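Gornau open house, May: the small-goods room

The Furkomon tour ended at a small cream-colored tabletop bin, lid flipped up, base taped to the wood.

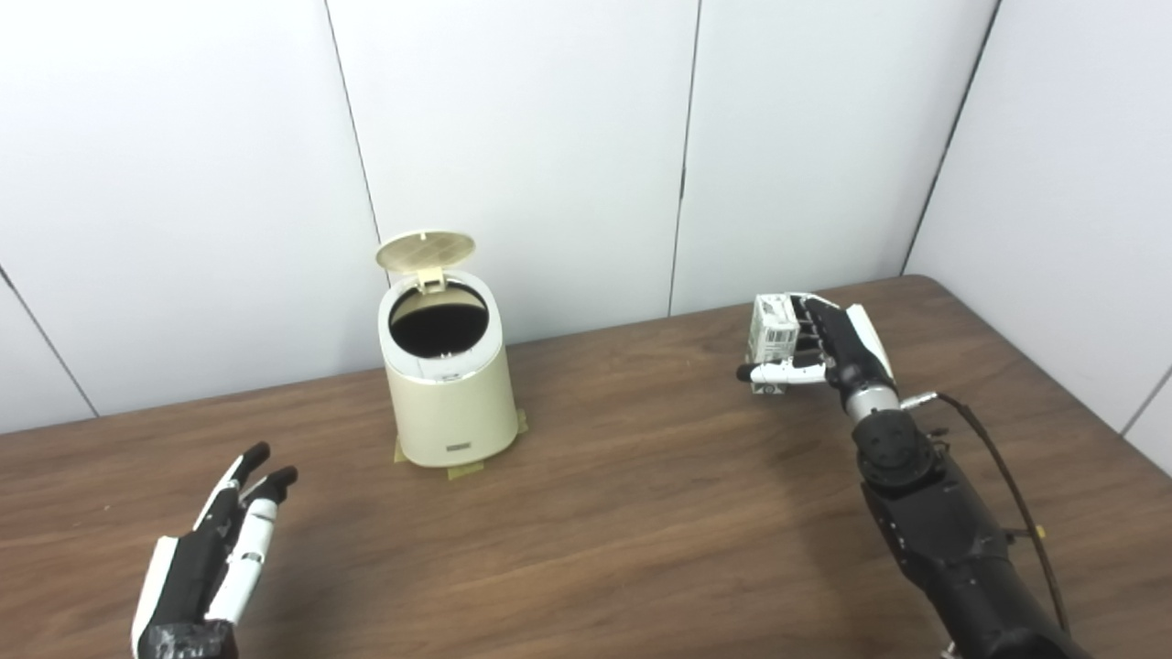

Graziella Leone objected that a hinge should be judged on a full bin, which sits heavier. Kimutai Shemweta disagreed and wanted two liner sizes tried first. The question went to the Drurmont desk and was still open at noon.

Recent reports
Antoniadis: shelving and drawer runners
Drurmont: lids and seals, part 2
Gornau: getting there by bus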